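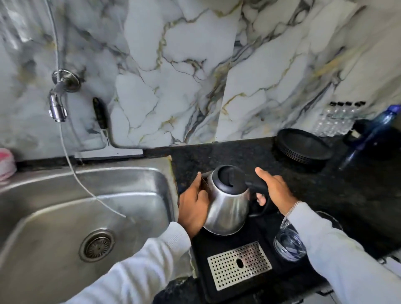
Electric kettle on the kitchen counter, by the sink.

Clestau Repair Group
Minutes of the bench meeting, Wed 1 January

1. Minutes of the previous meeting
Accepted with one correction: the battery terminals on the Helik handheld were cleaned with white vinegar, then isopropyl alcohol. The alcohol step had been left out.

2. Helik handheld, screen faults
Two units show missing vertical lines. Reheating the ribbon cable brought back all lines on the first unit. On the second, four lines returned and were gone again after an hour of running. Agreed to set the iron lower and use a silicone tip on the second attempt. If the lines fail again, the unit goes to the parts shelf.

3. Valtura console, power supply
The console resets when a cartridge with battery save is loaded. The 5 V rail measured 4.6 V under load. The main filter capacitor was removed and read well below its marked value of 2000 uF. Replacement to be fitted before the regulator is looked at. The regulator's thermal paste has dried out and will be renewed at the same time.

4. Capacitor order
The order to Đinh was placed in two lines:
100 pcs, 10 uF, surface mount
100 pcs, 47 uF, radial, low profile
The surface mount parts have arrived. The radial parts are on back order until late January. It was asked whether taller radial parts could be laid flat in the Helik shell. They can on the early board. On the later board they foul the speaker housing.

5. Fault log
Entry 1153 (Valtura controller, no response on the left shoulder button) closed. The cause was a cracked solder joint at the connector. Older entries with no serial number will stay in the log but will not be counted in the repair rate.

6. Bench equipment
The second soldering station reads high at the tip. It will be checked against the thermocouple and labeled with the offset. Desoldering braid is low. The 3.8 mm security bit is worn and a new one will be bought.

7. Other business
Request to add board revision to the intake form. Agreed.

Actions
Retry ribbon cable, second Helik unit: open
Fit filter capacitor, Valtura: open
Check station offset: open
Update intake form: open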